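Home Archive Town Stuff About Contact

Search this blog Go

The open seat on the council

The Ward 2 seat on the Irska town council comes open in July, and as of Saturday there are three people who want it. I went to the forum at the grange hall and took notes, and a few neighbors asked me to write them up.

First the background, for anyone who moved here recently. The council has seven members. Six stay where they are. The seventh gave notice in the spring that the rest of the term would have to be filled by somebody else, and under the charter that means a special election, as long as more than a year is left on the term. There is a year and a half left. So we vote, and whoever wins has to run again almost right away if they want to stay.

I'm leaving the candidates' names out. I did that with the school board post last year and the comments were a lot calmer. One runs a tire shop on Nonier Road. One is retired from the county assessor's office. The third teaches at the middle school and has lived in the ward for 11 years, the shortest of the three.

Over 80 people came, which is good for us. The budget hearing in the same hall got eight, and two of those were there by mistake. The doors opened at 6 and they ran out of chairs before the first question.

Most of the night was about the Trudar bridge. If you drive to the east side you know it. It has been down to one lane since the inspection, with the signal that takes forever. The council can fix the bridge it has or put money toward a new one with the county, and the vote so far has been split three to three with the seventh member abstaining. So this seat will probably decide it.

The tire shop owner wants the repair done now and paid for out of the road fund. His argument is that the county has been talking about a new bridge for a long time and has yet to put a number on paper. He says customers from the east side have stopped coming over, and I believe him. I do the same thing in reverse. I buy gas on my own side now.

The retired assessor wants to wait for the county. She said a repair would cost more than people think and we would be doing it again in ten years. She had a handout with figures on it. I could follow most of it, but I don't know where she got the figure for steel and she didn't say when somebody asked.

The teacher said he would want to see the full inspection report before he picked a side. That got a groan from the back of the room. I thought it was a fair answer the first time. By the third time the question came around he could have used something more.

The second big topic was the Thibodeaux lot, the empty parcel behind the post office. The town owns it and has been offered money for it. Two of the three would sell. The assessor would lease it, and she was the clearest of the three on this one. She knew the tax side cold and didn't need the handout.

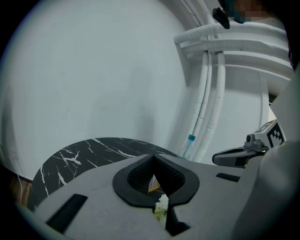
There was also a question about moving council meetings from the afternoon to the evening. All three said yes. I hope whoever wins remembers that, because I work until five and have made it to exactly one regular meeting since I started this blog. The current members have said the afternoon time is easier on staff, and that may be so, but there are only two staff members at those meetings - the clerk and whoever is running the recorder.

I haven't decided. I went in leaning toward the tire shop owner because of the bridge, and I still think he's right that it can't sit the way it is for another winter. What bothered me was the lot. He would sell it and put the money in the road fund, and he didn't have much to say about what happens once that money is spent.

A few practical things. You can vote early at the clerk's office on weekdays. If you live on the north end of Nonier Road, check which ward you are in - the line moved after the last census and the old map is still up in the library. The clerk has the new one at the counter. Sample ballots should be in the mail soon. Mine hasn't come yet.

If I got somebody's position wrong, send me a note and I'll fix it in the post.

Contact | Copyright, all rights reserved | Back to top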